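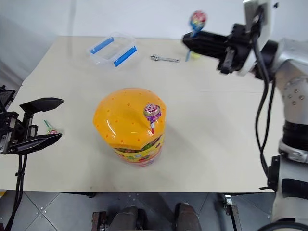
*Lollipop bench, both arms. One in the lid, one in the right gripper, one still on the table.*

**Wanted: people for our open day, Sun 21 April**

Colis is opening the workshop in Pralbridge for a day and we're short of hands. Two kinds of people needed, read both bits before you write in please.

**1. Demo hosts (6 places, paid)**

You stand at a bench, talk to visitors, reset the table between runs. That means putting lollipops back where they started, over and over. Also the jar, the wrench, the little ball, whatever else has wandered. You do not drive the arms - Nilton Montoya and the bench crew do that.

- Full day, doors 10 to 4, hosts in by 8:30
- $124 for the day plus lunch
- Must be 18 or over
- On your feet most of it, so sensible shoes. Closed toes, no exceptions
- Long hair tied back, no dangly sleeves or lanyards near the benches
- Robot experience nice but not needed. Being OK with kids asking the same thing forty times - needed
- Spanish or Welsh a plus, we have a group coming for each

Short training the evening before, 7 pm, paid as part of the day rate. If you can't make the training we can't use you, sorry.

**2. Try-it visitors (unpaid, free entry)**

We want people who have never run a robot to have a go at the Zorik controls and tell us what was confusing. The task is the lollipop one: pick it up by the stick, get it into a hole in the orange lid. Harder than it looks. You get a practice go, then a proper go, then a one page form.

- Slots are half an hour
- Ages 12 and up, under 18s with an adult who stays
- Left handers very welcome, we never get enough
- Glasses fine. Tell us beforehand if you use a wheelchair and we'll set the controls lower
- We record the arm movements and the bench, with your OK on the day. Say no and you can still have a go

**Getting here**

Old Gape building, the brick one with 1943 over the door. Use the side entrence, the front is locked weekends. Parking in the yard fills up fast. Bus stops right across the road.

**To apply**

Email Hywel Lewis at the workshop with HOST or TRY IT in the subject line. Hosts: name, phone, two lines about you, T-shirt size. Try-it: name, age, morning or afternoon. No resumes please, no time to read them.

Hosts who work out well get first call for the September one - bigger, two days, same rate per day.

Questions, call the front desk and ask for Hywel. Mornings are best, he's on teh floor after lunch.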